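November 1, 2025. Broltville residence, household diary.

The morning was given over to the utility room, as agreed with Brisa Tapia at the close of last month. The shelf above the machine was cleared first, and the Jirness detergent was moved to the cupboard in the passage. Two lids without jars were discarded.

Attention then passed to the black containers. It is the practice of this house to go over them by hand with a cloth, and no scouring powder is permitted, the powder having dulled the old gray tub in April. 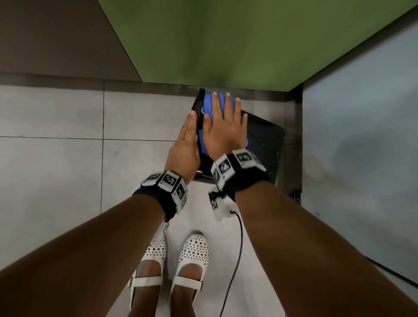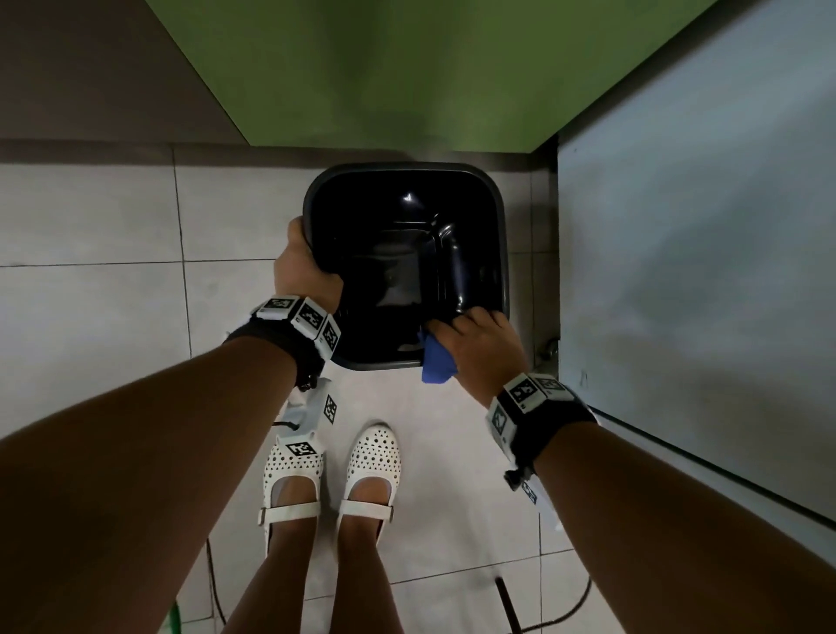
Mr. Leopoldo Quezada called shortly before noon regarding the delivery from Figueroa. He was informed that the order remains one sack short and that payment of the final 63 dollars will be held until the matter is settled. He accepted this with courtesy and stayed for coffee.

The afternoon was quiet. The Pikby catalog arrived and was placed with the others in the hall. A replacement drying rack is listed there at a price I consider excessive, and the present one will be kept through the winter.

Remaining for tomorrow: the drain cover, the label for the fuse box, and a reply to Mrs. Tapia concerning the curtains. Rain began after supper. The back door is sticking again.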